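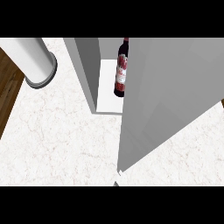
Cellar notes: changes to the wine list from March

The spring list at Stitamau goes live in March, and members will find it shorter than last year's. We have dropped 11 wines, mostly reds that were selling slowly or had gone up in price beyond what we felt able to ask. There are 6 new ones in their place.

Three of the new bottles come from Rojanasak, a small grower we have been buying from in single cases until now. The white is dry and fairly sharp, and goes well with fish or a plain roast chicken. The two reds are both light. Either can be put in the fridge for half an hour before serving, and the cheaper of the two is probably better for it.

The others are from Zorkis. Regular buyers will remember their old house red, which had a heavy, sweetish finish that divided opinion. It has been replaced by a blend with less oak. Apinya Yensuk, who chooses the list, tasted it twice before agreeing to take it and has asked for a second delivery in early summer if the first one sells.

Prices on the remaining wines have gone up by less than we feared. Most are unchanged. Where there has been a rise, the new price is marked on the order form with a star. The mixed case stays as it was, and still gives 20 per cent off the single-bottle prices.

Several members wrote over the winter to ask about keeping wine at home without a cellar. The main thing is a steady temperature. A cupboard on an inside wall is usually fine, as is the space under the stairs, provided there is no heating pipe running through it. Kitchens are less good, especially near the oven. Bottles with a cork should lie on their sides if you mean to keep them for more than a few months. Screw caps can be stored upright for as long as you like. Anything from our everyday range is meant to be drunk within a year or two and will not improve by waiting.

Orders placed through the old Hivus form will be accepted until the end of March, after which it will be switched off. Please use the new form if you can. You will need your membership number, printed at the top of your last invoice. Collection is from the side entrance as before, and the door closes at 6 pm.

The next tasting will cover the new whites. Places can be booked on the same form.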